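Two grippers, one washing machine

I have now spent most of February and a good piece of March trying to decide between two grippers, which is a sentence I'd have been proud of at age nine and find a little harder to explain to my dentist.

The contenders. In one corner, the Billard parallel jaw: stiff, square, expensive, built like something you'd use to hold a bridge together. In the other, the Ledumar two-finger, with long tapered fingers that give a bit when they meet something they don't like. Both bolt to the same arm. Both claim to be plug and play, and I would like to meet the person who plugged and then immediately played, because I spent an evening with each of them reading voltage tables.

The job is laundry. Everybody's job is laundry this year. I resisted for a while and did blocks, then cups, then a phase with bread rolls that I don't want to talk about. But laundry has everything you'd want if you enjoy losing: soft stuff, a round hole, a door on a hinge, and a rubber lip that grabs back.

I gave each gripper 100 tries at the same routine. Pick one soft item out of the basket, get it through the opening, let go, come back out without hitting anything. The Billard failed 23 times. I thought that was pretty bad until I looked at how it failed, and then I thought it was worse. It picks things up fine. It would pick up the basket if I let it. Its trouble is the letting go, since the jaws are wide and the wrist behind them is wider, and there's a point on the way out where the whole assembly wants to take the door along.

So on to the Ledumar, which I'd put off because swapping the wrist camera mount means four tiny screws and I own three.

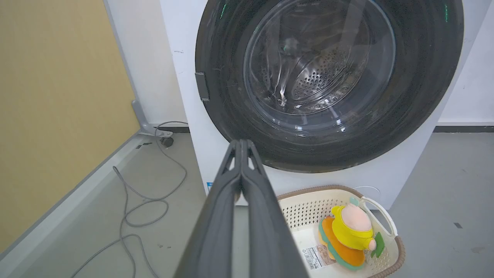

Nowicki read my first set of numbers and wrote back that I was testing the wrong thing. The fingers hardly matter, he said, if the approach path is the same for both, because a path tuned for a fat gripper makes a thin one look clumsy and the other way around. Tune one path for each, then compare. Also, he wanted to know, had I redone the camera calibration after the swap, or just felt good about it?

I had felt good about it.

So I threw out two days of runs, redid the calibration, and taught the Ledumar its own way in: lower, flatter, fingers closed until it's near what it wants. This took longer than I'd like to admit to a man who was right. The new path makes a real difference, though. With the fingers shut, the tip is narrow enough to go places the Billard has to negotiate, and when it does brush the rim it bends a little and carries on, like a polite guest in a crowded hallway.

What it's bad at is weight. Give it a damp bath towel and the fingers splay, the towel sags, and you get to watch a slow and very expensive surrender. The Billard will hold that same towel until the power company goes under. Plush toys, socks, T-shirts: Ledumar. Towels and jeans: Billard. If your household wears only socks, I have excellent news.

A word on the controller, since I've had mail about it. I'm running the Gomuvholm box, the older one, and it's fine. It logs everything, whether you asked or not. I have 3,655 log files from this project, and 723 of them are from a single afternoon when I left a debug switch on and went out for lunch. The force readings in there are pretty useful once you find the right folder. The fan sounds like a hair dryer in a drawer.

The wrist camera stays with the Ledumar for now. On the Billard the jaws block a good part of the view right when you want it, and I ended up leaning over to look with my own eyes — a fallback I'd hoped to phase out. The slim fingers still sit in the middle of the picture, but I can see the opening past them, and so can the software on most days.

Next up is a full set with both paths tuned, same items, same order, and a bit of grip tape on the Ledumar for the towel problem. I've ordered the tape. I've also ordered a bag of the tiny screws.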